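Ridham to swap old library tables as reading room reopens in November

The main reading room at Ridham Public Library will reopen in November with new tables, new lamps and longer evening hours, the town said this week. The room has been closed since late spring, when workers found that damp had gotten under the floor along the north wall.

The repair took longer than planned. Contractors from Rinaldi, the firm hired for the job, had to lift 944 square feet of flooring to reach the damaged joists. About half of the old boards were sound enough to go back down. The rest were replaced with boards of the same width, stained to match.

"We wanted people to walk in and feel they knew the place," said Kristof De Haan, the library's director. "The floor was the hard part. Once that was settled, we could think about the furniture."

The old tables date from the building's last remodeling. Several had loose joints, and one had been kept level with folded cardboard for years. They were long and heavy, seating ten people each, and readers often complained that a single group could take over a whole table.

The new ones are square and seat four. They will be spread across the room in staggered rows, leaving a wide aisle to the periodical shelves and a clear path from the elevator. Four will stand near the windows and will be set aside for quiet study in the evenings.

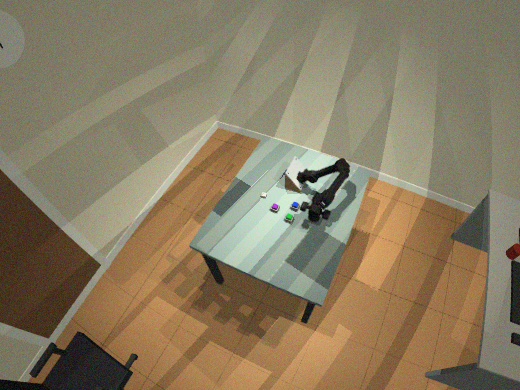 A square table on a wood floor, in a computer rendering.

The tables are being made by Grisness, a workshop in Skesorby that also supplied the children's room two years ago. The price is $481 per table, including delivery. Chairs were not part of the order. The library will keep the ones it has, with new felt pads on the feet to protect the floor.

Light was another concern. In the afternoon, low sun comes through the tall west windows and falls in stripes over the seats there, and staff had gotten used to readers moving from place to place to get away from it. New blinds can be lowered from the bottom of each window or from the top, so that the glare can be blocked without darkening the whole room. Each table will get a small lamp with its own switch.

Evening hours will change too. The reading room used to close at 6 p.m. It will now stay open until 8:30 p.m. on four nights a week, with one staff member at the front desk and one upstairs. The schedule will be posted at both entrances before the opening.

Marius Căpraru, who teaches evening classes at the adult learning center across the street, said his students had asked for later hours more than anything else. Many of them come straight from work and have had nowhere to study before or after class.

"The café closes at five, and the hallway at our building has two benches," he said. "Some of them have been doing homework in their cars."

Money for the floor came from the town's building fund. The tables, lamps and blinds were paid for partly by a spring book sale, which brought in $1,609, and partly by a state grant for small libraries – the second the library has received.

Until the room opens, newspapers and magazines can be read in the lobby, and local history files are available by request at the front desk. Requests made before noon are usually filled the same day. Holds can still be picked up at the side entrance on Mill Street.

Residents who want one of the old tables can leave their name with the library through the end of the month. The tables are free, but they must be picked up, and De Haan said each one will need at least four people and a truck.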